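Dultemel 5 ya se puede descargar, y trae planificador nuevo

Llevo desde febrero dándoles la lata con esto, así que permitidme que lo cuente con un poco de entusiasmo: la versión 5 de Dultemel, el paquete de control y planificación que usamos en el taller, salió por fin a primera hora de la mañana. A las nueve ya la tenía instalada y a las once ya había roto mi configuración (culpa mía, no leí las notas de migración).

Lo gordo es el planificador. Hasta ahora Dultemel calculaba la trayectoria entera antes de mover nada, y si algo cambiaba por el camino había que parar y volver a empezar. El módulo nuevo se llama Turier y va replanificando por tramos mientras el brazo se mueve, con un presupuesto de 39 milisegundos por tramo. Si no le da tiempo, se queda con el último plan válido y reduce la velocidad. A mí me parece mucho más sensato que el frenazo de antes, que nos tenía a todos con el dedo en la seta de emergencia.

Hablé un rato por videollamada con Khôi Ung, que lleva la parte de percepción, y me contó que el cambio les obligó a rehacer cómo entra la imagen de la cámara de muñeca. «Antes la nube de puntos llegaba cuando llegaba, y el planificador tragaba con lo que hubiera», me dijo. Ahora cada fotograma lleva su marca de tiempo y el sistema descarta los que se han quedado viejos. Suena a detalle de fontanería, ya lo sé, pero es lo que hace posible todo lo demás.

También hay novedades para quienes trabajamos con objetos blandos — cables, mangueras, bolsas — que son la pesadilla de cualquier segmentador. El modelo de Nghiêm, que antes se instalaba aparte y con bastante sufrimiento, viene ya integrado, y se ha ajustado con 200 secuencias nuevas de suelos desordenados y material enredado. Khôi reconoce que los cables negros y brillantes se le siguen atragantando: los reflejos parten una misma vuelta en trozos y el programa cree que son cosas distintas.
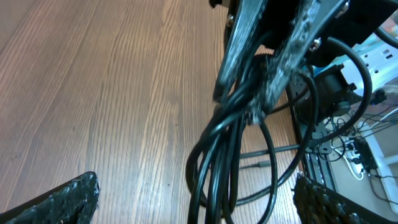
Para eso han metido un modo conservador, desactivado de fábrica, que trata cualquier zona dudosa como obstáculo. Paora Rewi, que coordina las publicaciones, me recomendó encenderlo la primera semana y luego ir bajando el umbral poco a poco. Yo pienso hacerle caso, ¡que bastante tengo con mis archivos de configuración!

Un aviso práctico: los perfiles de pinza de la versión 4 no se cargan directamente. Hay que pasarlos por Tascombe, el conversor que viene en la misma descarga, y revisar a mano los límites de apertura, porque en mi caso salieron a cero. Paora ya tiene apuntado el fallo y espera corregirlo en la próxima revisión. Mientras tanto, guardad copia de los perfiles antiguos antes de actualizar.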